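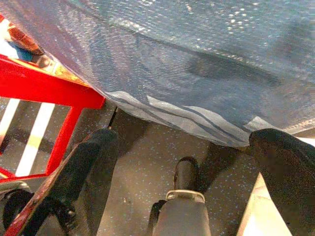 Ticket 627: Zilel slots lobby, coin balance not updating after bonus round (mobile)
January 6, 2023, Chaminda Bandara

Reported on the Nultetex mobile build. After a bonus round the balance stays at the old value until the player leaves the lobby. The "collect" overlay also fails to clear. It stays half transparent, much like the bubbly plastic sheet by the red frame, with the reels showing through as faint dark shapes. Taps on the overlay are accepted and do nothing.

Steps to reproduce:
1. Log in with a linked social account.
2. Set the bet to 40 coins and play until the bonus round starts.
3. Win 3,000 coins or more.
4. Tap Collect once.

Result: server log shows the credit. Client shows the old balance. Failed on almost 65 percent of attempts. Guest accounts not affected.

Tried: cleared cache, reinstalled, switched from Wi-Fi to cellular. No change. Rolling back to the June client fixes the balance but breaks gift links from Dindimcombe.

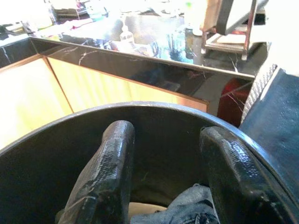
Balance fault traced to the Biswas wallet plugin, which drops the refresh call if the friend list is still loading. The stuck overlay is a separate fault in the fade timer. A third item, low priority: the card-back texture loads at the wrong size. It should be a plain pebbled black, like the coating on the left gripper finger, without the scuffs and white streaks it now has in common with that finger near the base. Moved to the art queue.

Status: plugin patch in test. Ticket stays open.

Contact support | © 2023 Nultetex | Back to top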